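Atavska opens pet allergy testing line in Sesville

SESVILLE - Atavska will begin testing dogs and cats for skin and food allergies in July. The panel covers 70 allergens and needs one blood sample.

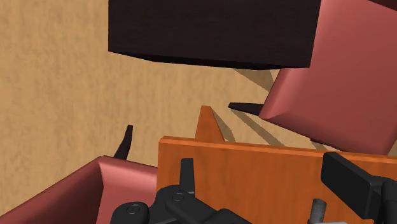
Results go to the referring vet within seven days. De Haan supplies the test kits. 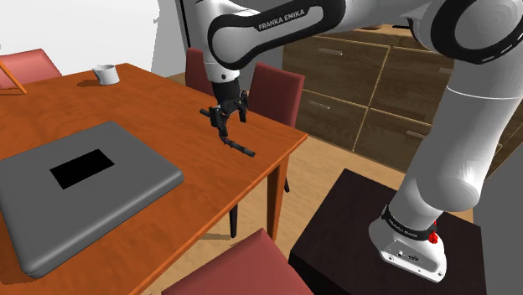

Trial data

The Prillton trial used 3,038 samples. Each was run twice - two mismatched readings meant a repeat.
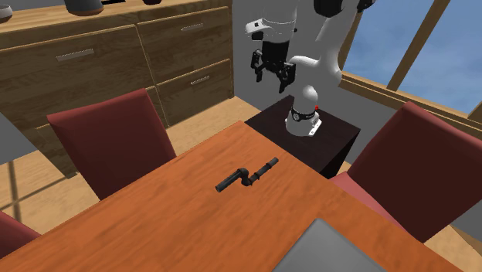 Wooden table with a dark, crank-shaped piece near the far end.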